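Osier Backdrop Frame — Set-up Guide
Section 4: Hanging and tensioning fabric

12 shares 3 comments

4.1 Before you start

Complete Section 3 before hanging any fabric. The uprights must be locked, the crossbar seated in both end caps, and the feet turned fully outward. Fabric adds side load to the frame as well as weight, and a frame that stands well when bare can lean once it is dressed.

You will need:
Main panel (supplied)
Side panels (sold separately)
Spring clips, small
One sandbag for each foot
Step stool, if the crossbar is set above shoulder height
Steam iron or hand steamer

CAUTION: Do not hang anything from the crossbar except fabric and light lettering. The rated load is 7 lb spread evenly along the bar. A single point load near the middle can bend the center joint.

4.2 Hanging the main panel

1. Unfold the panel on a clean floor, finished side down. Find the woven tab marked TOP.
2. Steam the panel from the back. Let it cool flat before lifting.
3. Lower the crossbar to its lowest stop.
4. Lay the top edge of the panel over the bar so that 2 inches fold to the rear.
5. Fit the first clip at the center mark. Work outward, one clip to the left, then one to the right.
6. Raise both uprights together, one stop at a time. Lock each collar before moving to the next stop.
7. Check the bottom edge. It should hang clear of the floor or tabletop unless a sweep is wanted.

NOTE: If the panel shows a diagonal crease after raising, the clips were fitted from one end. Lower the bar and repeat step 5.

4.3 Side panels

Side panels close the gap between the main panel and a wall or window. They may be hung flat or in folds. Folds hide small differences in width and need less steaming. Where two panels meet, overlap them and place a clip through both layers.

1. Slide the extension rod into the end cap until the button clicks.
2. Hang the panel nearest the main backdrop first.
3. Add outer panels one at a time. Each should overlap the one before it.
4. Pull the inner edge forward to cover the upright where possible.

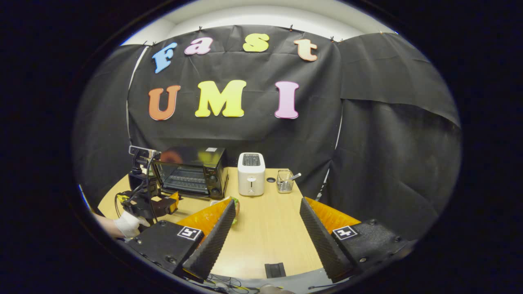
Page last changed: 8 Aug 2026, N. Goossens

4.4 Foam lettering

Foam letters up to 1 inch thick may be fixed to the main panel. Use the hook dots supplied in the Gradotano letter kit. The hook side goes on the letter. The fabric itself acts as the loop side, so no second dot is needed on standard black panels. Other colors have a smoother finish and require both parts.

1. Hang and tension the panel before fixing any letters.
2. Stretch a length of string between two clips to mark the baseline.
3. Press each letter in place for 21 seconds with one hand behind the fabric.
4. Fix the first and last letters of each row, then fill in between them.
5. Remove the string.

For two rows, start with the lower row. Larger letters belong on the row that carries the most weight in the wording, whether upper or lower. Letters can be tilted for an informal look, but keep at least two dots on each one — a tilted letter on one dot will turn under its own weight.

CAUTION: Do not use hot glue, spray adhesive or straight pins. Damage from these is not covered by the warranty.

4.5 Tensioning

Schouten side tensioners (part 200) fit the vertical edges of the main panel. Attach one at each lower corner and turn the wheel until the fabric stops moving when tapped. Stop there. Extra tension pulls the top edge down between the clips and leaves a scalloped line.

Without tensioners, slide the weighted rod into the bottom hem. The rod must be removed before the panel is folded.

4.6 Lighting clearance

Keep all lamps at least 3 feet from the fabric. Black panels show dust and lint under side light; go over them with a lint roller after the lamps are set. For color work, a lamp rated above 3,000 lumens should be bounced off the ceiling or a white board.

4.7 Taking down

1. Remove the letters, peeling from the dot side. Do not pull on the thin strokes.
2. Release the tensioners or slide out the hem rod.
3. Lower both uprights together.
4. Remove the clips from the ends toward the center.
5. Roll the main panel on its tube. Side panels may be folded.

Store fabric dry. Panels put away damp will mark along the folds, and the marks do not always steam out. Panels in storage since January or longer should be aired for a day before use.

Spare clips, dots and end caps are available from the Jodthorpe parts desk. Quote the frame serial number, which is stamped on the inside of the left foot.

Continue to Section 5: Transport and storage bags

This site uses cookies to remember your language and region. Accept all | Manage settings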